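Narport market hall to stay open on Wednesday evenings

By Tamara Kravets
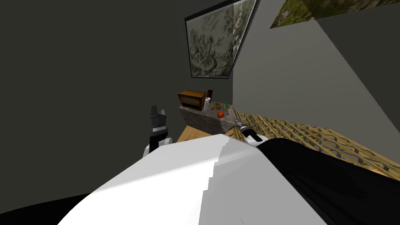 The old market hall in Narport will stay open until 8 in the evening every Wednesday, starting in September. The town council agreed to the change this week, after a long discussion with the stall holders and with the people who live on the streets behind the hall.

Until now the hall has closed at 2 in the afternoon on all days. For many residents who work in the port or travel to the city, this meant they could shop there only on Saturday morning, when the lines are long and the best bread is gone early.

"I have lived here for nine years and I bought fish in the hall maybe five times," said Juwita Yusof, who works at the Bravero cold store. "When I finish my shift, the doors are already locked. So I go to the supermarket, like everybody in my building."

The idea of a late opening is not new. It was tried one summer before the hall was repaired, but only a few sellers took part and the trial was stopped. This time the hall manager, Zdislava Vrabec, asked the sellers first. Of the 60 stalls, over half have said they will stay for the evening hours. Among them are both butchers, the Lukáč bakery and most of the vegetable growers.

Vrabec said the bakery will bake a second time in the afternoon, so that there is fresh bread after 5. The fish sellers have not decided yet. They buy very early in the morning, and for them a day until 8 would be too long without an extra pair of hands.

Not all are happy with the plan. Vlastimil Tóth sells eggs and honey near the north door, and his father had the same stall before him. He will go home at 2, as he always did.

"I get up at four," he said. "If they want eggs in the evening, my neighbor can sell them for me. We spoke about it. But I think in winter the hall will be half empty, and the heating must be paid by all of us."

The council will pay for the additional heating and light until the end of March. After that, the cost will be shared between the stalls that stay open late – the others will not pay. This point was added to the plan at the last meeting, after Tóth and several other sellers asked for it in a letter.

Residents of Pesar Street were worried about noise from the delivery vans. The council has promised that no van will unload on that side of the hall after 6. Drivers must use the yard by the river, where there is also parking for customers. The first hour is free.

For the first late Wednesday, Florêncio Moreira, who runs the coffee counter, will cook a bean soup for visitors. He has planned for 200 bowls. The soup is free, but he asks people to bring their own spoon if they can.

Sellers who want to join the evening hours can still give their name at the hall office, next to the south door, on any morning before noon. New sellers can also ask there for a small table for one evening only.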